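Can a machine do the boring jobs yet? (page 1 of 2)
Prundbridge Makers and Menders board > General chat

karaca_k
Posted 6 March 2022

Right, this came up at the pub and I want to settle it. My brother-in-law reckons that in a couple of years we'll all have a thing with arms that does the washing up, folds the towels and puts the shopping away. I say we won't. I've had a robot hoover for ages and it still gets itself stuck under the same radiator (I've named it Bevton after the village I grew up in, where everyone also went round in circles). Is anyone here closer to this stuff than I am? What can they do now, in a normal house or a small workshop, without somebody standing over them?

gluepot43
Depends what you call a machine! My dishwasher does the washing up and has done for years. It's the loading and unloading I'm fed up with.

karaca_k
Well yes, that's exactly my point. The bit that's left over is all the picking up and putting down.

İlker Akyol
I do returns and repacking for Clistidow, small firm, we send out craft kits. We had a salesman in to talk about automating the packing bench and I got quite excited, and then he started asking what our boxes were like. Were they always the same way up? Always open the same amount? Was the paperwork always flat? No, no and no. A returned box comes back however the customer felt like shutting it.

What I do all day is mostly this sort of thing, box in two halves, instruction sheet in one of them:
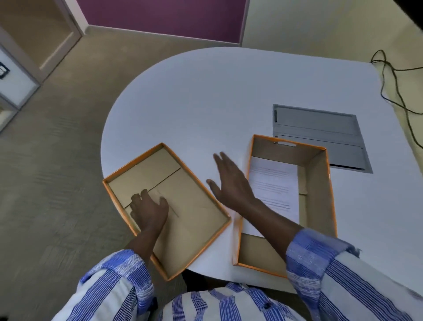
Re: Can a machine do the boring jobs yet?

gluepot43
Now that's a job I'd have thought a robot could do. Two bits of cardboard with a bright orange rim, you could spot them from across the room. Where's the difficulty?

İlker Akyol
Seeing them is fine, I'm sure any camera could manage it. Look at the sheet though, it's leaning up the side of the deeper tray. You've got to get a fingertip under paper without creasing it, and I do that by feel. Same with the shallow half, I put my palm flat on the inside and I know straight away if the card's gone soft. Couldn't tell you how I know.

tansy_by_the_gate
Sorry but I disagree with both of you. I worked on a line where we put leaflets in cartons and a machine did 20 in the time I did one. Suction cup, whoosh, done. It's been solved for donkey's years.

İlker Akyol
With new cartons off a stack, and leaflets all the same, I bet. I'd love to see it do mine!

tansy_by_the_gate
Fair enough, they were all the same. And if one carton was bent the whole lot stopped and a bloke called out from the other end. But you could argue your firm should just change the boxes so the machine can cope.

karaca_k
Isn't that cheating? I don't want to rearrange my kitchen so the robot can find the spoons.

tansy_by_the_gate
You did it for the dishwasher. You bought plates that fit.

karaca_k
...I did buy plates that fit.

oldmangle
I'm with tansy on factories and with karaca on houses. We looked at a second-hand arm for the workshop, 2463 quid before you've bought anything to go on the end of it, and all it would have done was move blanks from a tray to the drill. My apprentice can do that and sweep up and answer the phone. We bought a better drill.

gluepot43
Does the apprentice load dishwashers?

oldmangle
Not so you'd notice.

İlker Akyol
One thing I will say for the salesman, he didn't fib. He said towels and paper and bags are the worst because they never sit the same way twice, and he'd sooner sell us a tape machine. We got the tape machine. It's brilliant, apart from the noise.

karaca_k
What make is the tape machine? My mum sells soap and she's forever wrestling with parcels.

İlker Akyol
I'll look at the plate on it tomorrow and send you a message.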